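Why Does a Horse Need New Shoes?

You get new shoes when your toes start poking out of the old ones. A horse gets new shoes when its feet have grown too, but a horse's foot is a very different sort of foot. It is a hoof, and the outside of a hoof is made of keratin, the same stuff as your fingernails. Imagine standing on four enormous fingernails all day. Horses do, and they rarely complain.

Hooves never stop growing. Wild horses wear theirs down by walking a long way over rough ground. A horse with a nice soft field and breakfast delivered does not walk nearly as far, so someone has to do the trimming. That someone is called a farrier.

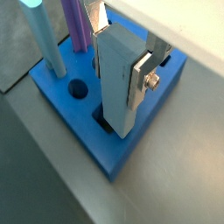 Round pegs, round holes. Feet are fussier.

Amparo Vallejo is a farrier. She looks after 12 horses at one stable, and no two of them have matching feet. Some horses don't even match themselves, and have a left front hoof wider than the right.

First she pulls off the old shoe and trims the hoof. Then she shapes the new shoe with a hammer until it sits flat. The nails go through the outer part of the hoof, where there is no feeling, just as it doesn't hurt to clip the end of your nail. (Going too deep would hurt, so please leave this to Amparo.)

Jinix, a brown pony with strong opinions, spends the whole visit leaning on her. A pony is heavier than it looks. It is also heavier than it thinks.
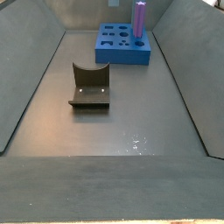
Purple star, blue block.

Do all horses wear shoes? No. Plenty go barefoot and only need trimming. Shoes help horses that work on hard roads, or whose hooves chip easily. Either way, the farrier comes back every few weeks, and Jinix gets ready to lean.

Words to know
Farrier: a person who trims hooves and fits horseshoes.
Keratin: what hooves, nails and hair are made of.
Frog: the rubbery triangle under a hoof. It does not croak.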